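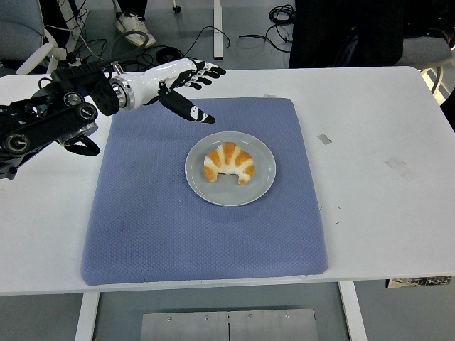 Skarkent Bakery Cafe - Frequently Asked Questions

Ordering

How far ahead do I need to order?
Two days for bread and pastries, five days for cakes. For orders of more than 50 pieces, please give us a full week. In January we close for the first two weeks and take no orders for those dates.

Can I order by phone?
Yes, after 10 a.m. Before that the phone is next to the ovens and usually goes unanswered. You can also order at the counter or use the form on the Orders page.

Do you take a deposit?
Only on cakes and on large orders. It is half the total. We return it in full if you cancel at least 48 hours before pickup.

Can I change my order?
Up to noon the day before pickup. After that the dough has been made.

Delivery and pickup

Where do you deliver?
Skarkent and Grarport, Tuesday through Saturday. The Grarport van leaves at 7:30, so we can't promise anything there before 8:15. Delivery is free on orders over $90.

Where do I pick up?
At the side door on Zaranton Street, number 302. The front door is for the cafe. If the side door is locked, ring the bell and wait a minute - someone has to come up from the basement.

What if I'm late?
We hold orders until closing. Anything left after that is sold at half price the next morning, and we don't refund it.

Ingredients

Are your croissants made with butter?
Yes, all of them. We don't have a vegan croissant at this time. The olive oil rolls and the plain sourdough have no milk or eggs.

Do you have gluten-free items?
No. We bake everything in one room and there is flour in the air.

Which items contain nuts?
The almond twist, the walnut loaf and the honey cake. The same trays are used for everything, so please don't buy from us if you have a serious nut allergy.

Keeping and reheating

How do I reheat a croissant?
Five minutes at 290 degrees Fahrenheit, straight on the rack. The microwave makes them chewy.

Can I freeze them?
Yes, for up to a month. Wrap each one separately and thaw it on the counter before it goes in the oven.

Other questions

Do you sell coffee beans?
We sell the Somboon house blend in one-pound bags, whole or ground.

Who do I talk to about wholesale?
Vangelis Triantafyllou, weekday afternoons at the shop number. Ask for a price list, as the one on the old website is out of date.

Page last updated 23 Jul 2018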